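Reports > Community Grants > Clerken Tool Library

Progress report: Clerken Tool Library, September
Prepared by Kelly Pickering for the Furnival Fund

What a season we've had! When you agreed to back us, we hoped to sign up enough members to keep the doors open two evenings a week. We now have 164 members and have made 909 loans, and the Furnival Street branch is open too - small, drafty in the mornings, and already well loved.

Most of your money went into shelving, the sharpening bench and the Norico checkout software. The software took longer to set up than we planned (old paper cards, hard-to-read handwriting), but it's running well and overdue items are down. Pressure washers and tile saws are still what people ask for most, and the waiting list for the tile saw is too long. We'd like to buy another before spring.

Our repair evenings with Mosudance have been a joy. Folks come in for a hedge trimmer and stay to fix a lamp!

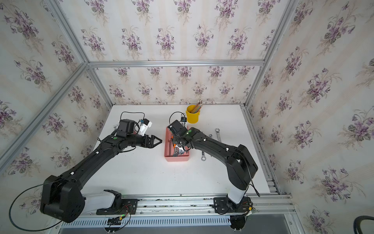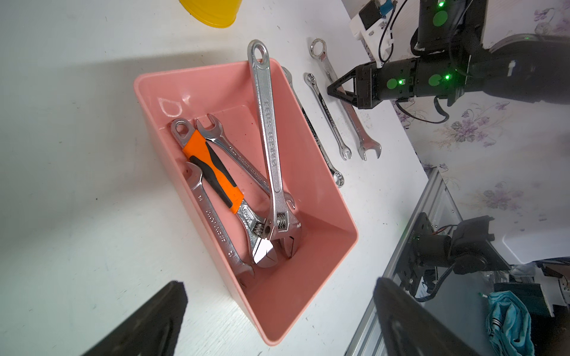 Next quarter we want to put together starter kits for first-time renters and new homeowners, loaned as a set for two weeks. The plumbing kit comes first. It will go out in a plastic bin like the pink one, with an adjustable wrench or two, a basin plunger, thread tape and a printed card on shutting off the water. Pricing is done and fits inside the current budget. The bicycle kit is still being argued over.

2 comments | Share

Contact us | Back to top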